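Review: Landell Ledger 8, IT cost reporting module

Landell Ledger 8 consolidates departmental IT spending into one register. We loaded 2,402 contract lines from a provincial ministry's test extract. Import was clean apart from 8 lines with blank cost centres, which the log itemized correctly.

Allocation rules are capped at 800 per organization. Shared licences split by headcount only, a real limitation for data centre costs. Export to CSV is reliable; the PDF layout truncates long vendor names. 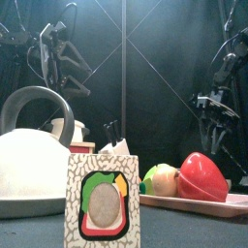 Licensing and support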